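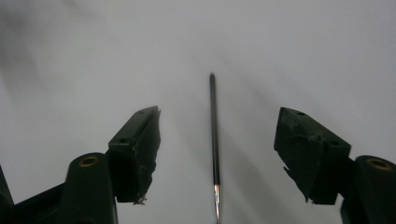
Iveta Trnka told us in the parking lot that we should start at the rod bench, where the small parts get checked against a plain white surface, and leave the showroom for last. We took the advice.

The open day at the Fallach works ran from 9 in the morning. Cirnia has made thin rods there for 14 years, mostly dark-coated ones with a short length of bare metal left at one end. A sheet by the door gave the output as 900 pieces a shift.

At the bench you could pick up finished rods and run a thumb over the place where the coating stops. Some had a small step there and some felt smooth. Vilmos Pintér explained that the smooth ones go through a second polish, and that rounded tops are done on a separate machine, which was off during our visit.

The coating room was behind glass. Coffee was in the canteen, and the line was long. We left at noon with a price list and a sample rod each.

Comments (3)

Keith Bloxham
Do they sell small lots? I only need 20 or so.

Tamás Hajdu
Keith, the price list starts at a box of 372.

Cleiton Rocha
Went in the afternoon and the polishing machine was running. Very loud.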